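I promised myself I'd stop writing about online advertising, and then Tuesday came along and I looked at our numbers for Gollus over a very large mug of coffee. So bear with me – it's a long one by my standards!

When we moved our little shop's marketing from flyers to search ads, I had 2000 dollars to spend and no clue at all. Darnton, the agency down the street, set up the first campaign and very kindly let me peek over their shoulder. We got 1540 clicks that month and nine orders. Nine! I was thrilled and a bit horrified, both at once.
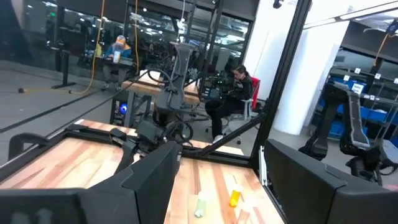
Search ads reward you for being plain, and it took me far too long to learn that. My early ones were full of lovely words like "curated" and "artisanal," and people scrolled right on by. These days I try to write what a person would say out loud. If I were selling two little plastic containers, one green and one a yellowy orange, I'd put the colors and the size right up top and save the poetry for my mother's birthday card.

The next month we had 1036 clicks, so fewer, but the orders went up, and I've stopped fretting over the first number quite so much. I'm trying Briem for the email side in November and will report back.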